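Kamil Dvořáček has spent most of the summer swapping grippers on and off the same pair of arms, and he is still cheerful about it. I met him at Trarurach over a very large pot of tea, and he started talking before I'd found my pen.

"Everyone asks which arm we use," he said. "Ask me about the fingers! Ask me about the cameras! That's where all the fun is."

The two grippers he has been comparing are the Molefe, which has hard tips and a strong, quick close, and the Rasetti, which is softer and gives a little as it meets the part. Each one got 200 picks at a conveyor, with the same mix of caps, sachets and short tubes. He expected the Molefe to win easily. It was faster, he told me, but it dropped 60 of its picks, mostly sachets, and he went home that night and couldn't stop thinking about it.

"I love the Rasetti on anything floppy," he said. "On the tubes I'd still take the Molefe. I keep changing my mind, and I'm quite happy to."

Then there are the cameras. Kamil likes to have one fixed beside the belt and one at the wrist, and he checks both views with nothing on the belt before each run.

"The fixed one is dull and I adore it," he said. "It sees the same stretch of belt all day long. The wrist one goes where the fingers go, so you get the buttons, the wiring, the end of the belt, whatever you happen to be over. If I had to give one up (please don't make me) it would be the fixed one, but I'd sulk."

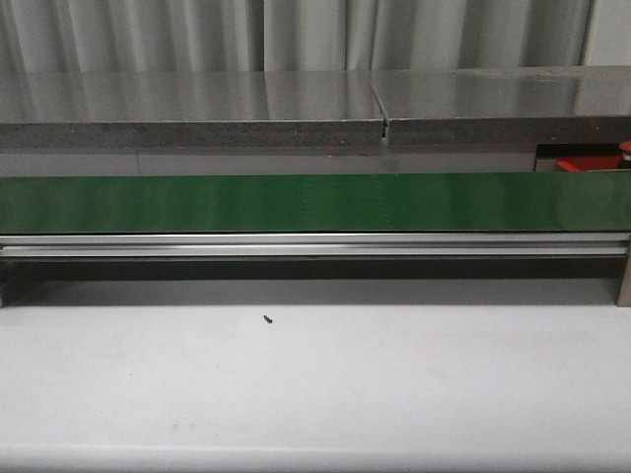
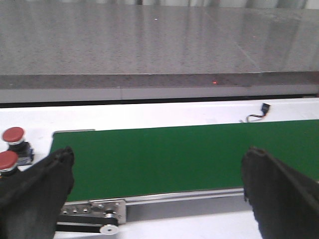
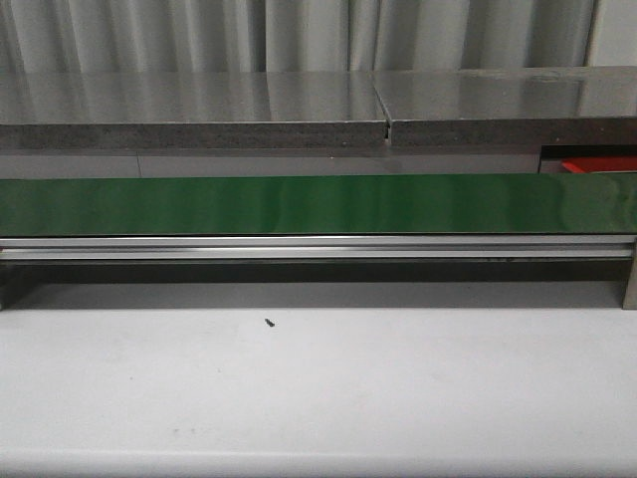
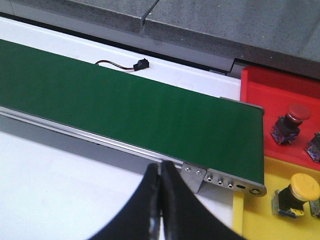

The green belt, from the side and from the wrist.

## What he wants to try next

Controllers, mainly. The one he has now came from Grumstead in July and he finds it a bit slow to answer when the belt speed changes. He has a second on loan and plans to run the sachets again with both grippers.

"Same parts, same belt, new brain," he said, pouring more tea. "I've cleared a whole week for it."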